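Can a machine do my chores yet? A thread 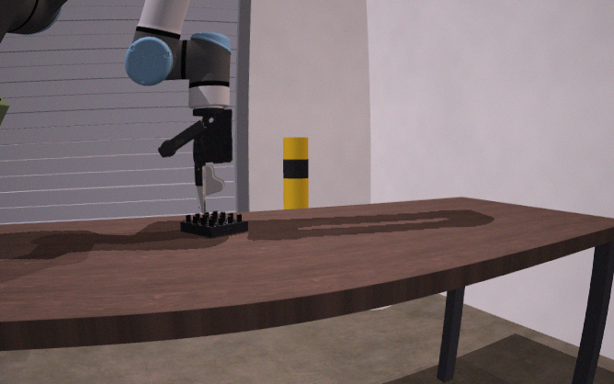
Page last changed: May, 9:40 p.m.

1/ OK so a bunch of you asked me the same thing after my dishwasher rant, which was basically "when do the robots get here." I've been poking at this for months in my evenings, in simulation, because a simulated arm can't break my actual kitchen (or my actual thumb). Thread time!

2/ What I've got is an arm hanging down over a long brown table and a little black peg board sitting on the table. A gripper. Pegs in rows. That's my whole world right now. My sister asked if it was a video game and I said sort of, but with worse graphics and no ending.

3/ Why pegs and not socks? Well, I did try socks first. Cloth in a simulator is a nightmare, at least at my skill level. The sock went through the table. Then it went through the other sock. I gave up around midnight and switched to things that stay the shape they are.

4/ And pegs are closer to real work than they sound. Think about a shop floor – somebody is pushing plugs into sockets, dropping pins into holes, lining up one thing with another thing all day long. At home it's the same deal with the silverware basket, or getting a key in a lock with groceries on your arm.

5/ The big moves are easy. Swinging the arm over from wherever it was to right above the board, no problem, I had that the first evening. It's the last little bit that eats your life. Your hand does it by feel! You bump the edge, you wiggle, in it goes. You never think about it.

6/ My latest batch was 125 tries at lining up over one particular peg and touching it without knocking into the ones next door. 79 were good. I was thrilled for maybe an hour, and then I pictured a dishwasher that only gets 79 glasses out of 125 back on the shelf.

7/ The batch before that was bad, for the record. I'd set the table height wrong and the arm kept pressing like it wanted to go through the floor. I've named that setup Aris and retired it. (The new one is Jorkell. I name all my config files, leave me alone.)

8/ Side note, because people always ask what software: it's a small hobby package called Sododer, and the manual is terrible. There's a page on contact settings that just says "adjust as needed." Adjust WHAT. As needed by WHOM.

9/ I also wasted a whole evening on shadows. The lighting throws big dark ones across the table, and if your program is picking out a black board by looking for dark shapes, well, now you've got several dark shapes. I turned the shadows off, felt clever, and then turned them back on because my kitchen has shadows too.

10/ Bit-na Kong, who used to work on an assembly line and reads my drafts, thinks I'm asking the wrong question. Her take is that a machine can do nearly any one chore if you rebuild the room around it. Same part, same spot, same way up, all day. A factory can do that. My house has a dog.

11/ I think she's mostly right? A dishwasher is a machine doing a chore and we don't call it a robot, we call it the thing I have to load. The loading is the part I want gone.

12/ So my scorecard as of May. Vacuuming a flat floor: yes. Moving identical boxes: yes. Pins in holes when everything's bolted down: yes, for ages now. Pins in holes when somebody nudged the board: getting there. Laundry: I'll believe it when it does a fitted sheet.

13/ Next up I'm going to start shifting the board a little before each try and see how fast the numbers drop. My guess is I'll be happy with 70 good ones out of the same 125. If I get fewer I'm blaming the manual.

14/ If you've done any of this with a real arm on a real bench, please tell me how far off my simulated numbers are going to be. I can take it. Mostly.

Filed under: Gadgets & Tinkering, Robots at Home

Print this thread | E-mail this thread

Comments

ververidis_r
We do pins all day where I work and the answer to number 14 is "pretty far off." Real holes have burrs. Real pins come in bent. Add some random junk to your part sizes and watch what happens.

mopandglow
Came for the dishwasher rant, stayed for the sock going through the other sock. Please go back to socks someday!

Tessellate147
Are you lighting it the same way every try? Move the light around a bit too – it helped me a lot with the dark shapes thing.

porchlamp
I'd take 79 out of 125 glasses. My kids don't do that well.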